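Obst im Wäschekorb: mein liebster Haushaltstrick

Seit April lagere ich unsere Äpfel in einem einfachen Wäschekorb aus Kunststoff, und ich will nie wieder etwas anderes! Durch die vielen kleinen Schlitze in Wänden und Boden kommt überall Luft hin. 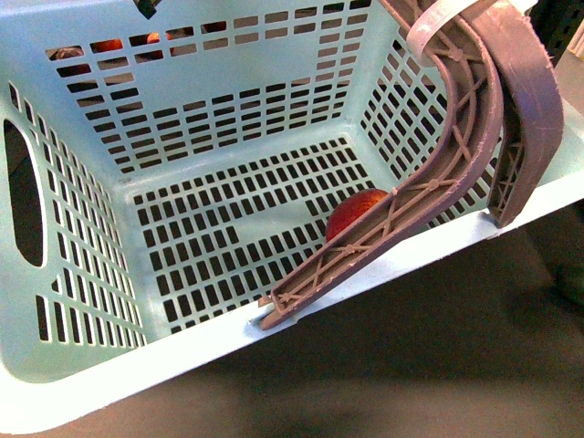

Nobuhle Kekana schreibt dazu, bei ihr seien die Früchte im Korb trotzdem fleckig geworden, bis sie ihn auf zwei Holzleisten gestellt habe. Guter Punkt – auf kalten Fliesen kann sich darunter Feuchtigkeit sammeln. Meiner steht jetzt auch erhöht, im Kellerregal.

Was sich sonst bewährt hat:

Nur eine Lage einfüllen, möglichst ohne dass sich die Früchte berühren.

Alle paar Tage durchschauen und Angeschlagenes gleich zu Kompott verarbeiten (mit Zimt, herrlich!).

Kartoffeln bekommen einen eigenen Korb, am besten in einer anderen Ecke.

Zum Saubermachen den leeren Korb in die Dusche stellen und lauwarm abbrausen. In den Schlitzen hilft eine alte Zahnbürste mit etwas Spülmittel. Danach kopfüber abtropfen lassen – erst ganz trocken wieder befüllen.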